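Prelloda Opens Second Tullgate Location for Home Cleaning Supplies and Refills

TULLGATE — Prelloda, the household goods retailer, will open its second store in Tullgate this November. The new shop on Honorato Street takes over a former shoe store and has 3442 square feet of sales floor, with a refill counter at the back for dish soap, laundry liquid and floor cleaner.

Customers can bring any clean container to the counter and pay by weight. Containers are weighed empty at the door, and the tare is written on a sticker that can stay on for the next visit. Refills have been offered at the first Tullgate store for two years.

"People kept asking us for the same thing on the other side of the river," said Jin-sol Sung, who manages both locations. "It's a long bus ride with a full jug of detergent. We wanted a place they could walk to."
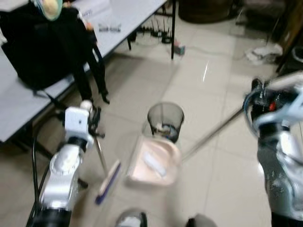
The store will also carry brooms, mops, dustpans, buckets and brushes, including the full Verov line of replacement heads and handles. Verov parts are sold separately, so a worn broom head can be swapped without buying a new handle. Staff will fit the new head at the register at no charge.

A repair bench near the entrance will take in vacuum cleaners and carpet sweepers. Most belt and filter jobs are expected to be ready in three days. Larger repairs will be quoted first — customers who decline the quote pay nothing.

"We stock belts for machines that have been out of production for a long time," said Jailson Lins, head of repairs at Prelloda. "If we don't have the part, we'll tell you before you leave it with us."

The Honorato Street store will be open daily from 9 a.m. to 7 p.m., except Sunday, when it closes at 4 p.m. Parking is available behind the building, with the entrance from the alley. Refill prices will be the same at both stores.

Media contact: Jin-sol Sung, Prelloda, Tullgate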